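Print this page
E-mail this page

Food Service and Hospitality, Evening Course
Handout 6: Setting a Small Snack Table
Teacher: Leandro Marín
9 February 2024

Please read this handout before the practice hour. You do not need to learn it by heart, but I will ask you to plan one table on paper and then to set it, and both parts count for the mark.

1. What we mean by a snack table

A snack table is a table from which guests take small things to eat and drink without being served. We find it in meeting rooms, in hotel lobbies, at the back of a conference hall. It is different from a buffet. At a buffet the guest takes a plate and makes a meal. At a snack table the guest stops for a short moment, takes one or two things and goes away again. So everything must be easy to see and easy to pick up with one hand.

In the Otinitz exercise last week many of you put the food where there was free space. This is the usual mistake. First decide the places, then bring the food.

2. Three kinds of food, three kinds of places

Packed food. Chocolate bars, cookies in a box, small bags of baked goods. These can stay out for the whole event. They can stand close together and they do not need tongs.

Open food. Sandwiches, rolls, cut cake. These need a clean tray of their own, with free space on all sides. Never put wrapped bars on the same tray as open sandwiches, because the wrappers have been touched by many hands before they come to us.

Drinks. Bottles should be together in one place, best in a rack, so that they do not fall when a guest takes one from the middle.

3. Height

A table where everything lies flat looks poor, even when there is plenty on it. We use height to help the eye. The rule in this course is simple: tall things at the back, low things in front. If all guests come from one side, this is enough. If guests come from both sides, the tall things go in the middle line.

A stand with steps is very useful for small items. A jar, a small box and a chocolate bar are too low to be noticed behind a tray, but on a step each one has its own place. Clear acrylic is good for this, for it does not hide what is behind. Clean it with a soft cloth only. The paper towels in the Rumolik dispenser leave scratches.

4. Containers

Use few materials. On the practice table we have clear acrylic, a wicker basket and plain trays, and I ask you not to add more. A basket gives a warm feeling, but it is hard to clean, so open food goes into it only with foil or a liner between. For the sandwiches take a rectangular tray in a quiet color, such as beige or white. The bread and filling will show well on it.

5. The sandwich tray

The tray comes in the center of the table, at the front or near it. It is the thing most guests look for first. Place sandwiches one by one, never by turning a box over. Each sandwich is held lightly at the sides, lowered until it is just over the tray, and set down with the filling facing the guest. If you press too hard, the bread keeps the mark.

6. A table to study

Look at the positions before you look at the single items. The red bottles stand at the back in their clear rack, three and three, with the second row higher than the first. The packed snacks share one white tray at the back left. The small jars, the cookie box and the Snickers bars use the steps of the stand, and the beige tray has the center for the sandwiches.
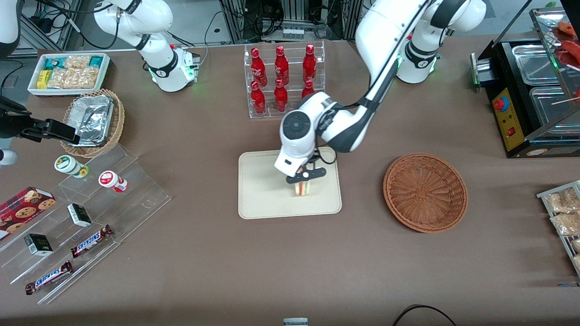
7. Exercise

Work in groups of 2. Draw the table from above on a sheet of paper and write the name of each container in its place. Then answer in full sentences:

a) Which foods on your table are open and which are packed?
b) From which side do your guests come, and what did you change for this?
c) Where does a guest put an empty wrapper?

Many groups forget question c completely. A small bin under the table end is acceptable.

8. For the next meeting

Bring your drawing and an apron. Group Lindsay sets the table first, then group Ino. Extra copies of this handout are in room 252, on the shelf beside the door.

Print this page
E-mail this page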